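Home | Sewing | Mending | Laundry | About

How to get lint off black clothes (and keep it off)

I wear black pretty much every day, so I've spent more of my life picking off fuzz than I'd like to admit. My friend Ljubica Obradović got me doing it in a set order and I've never gone back!

Start dry. Shake the thing outside, hard, then lay it flat on a table and brush it in one direction with a clothes brush. Mine is an old Herrera with half the bristles leaning over and it still works great. Go from the waistband down on pants, from the collar down on shirts. If you scrub back and forth you just push the fuzz into the weave.

Next, a damp rubber glove. Put it on, wipe down in long strokes, and the hair rolls up into little sausages you can pick off (gross, very satisfying). Save the sticky roller for last, for whatever is left around seams and pockets.
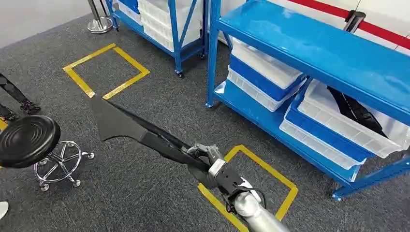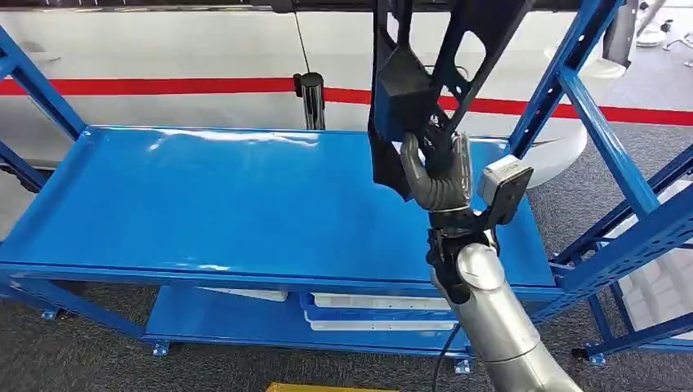
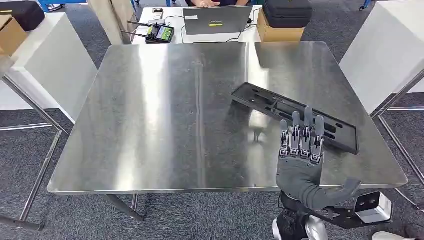
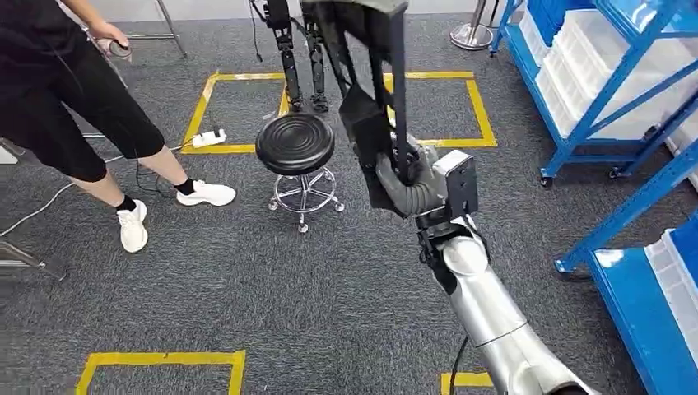 Now the wash. Turn everything inside out, zip the zippers, and keep towels far away from the load. Cold water, short cycle, and don't stuff the drum. I add half a cup of white vinegar to the rinse, which Jannik Fröhlich swears does nothing, but his black T-shirts are gray, so I'm sticking with it.

For drying, give it 20 minutes on low with a clean lint screen, then hang it up while it's still a bit damp. Smooth the seams with your hands and you can usually skip the iron.

Pills are another matter. For those, pull the fabric tight over a book and run a fabric shaver over it in small circles, very lightly. Stay away from buttons and loose threads. I once put a hole in my favorite cardigan in August because I was watching TV at the same time, so maybe don't do that.

Related posts
Fixing a saggy waistband
What to do about deodorant marks
Hemming pants by hand

Contact | © Plisach Home Notes | Back to top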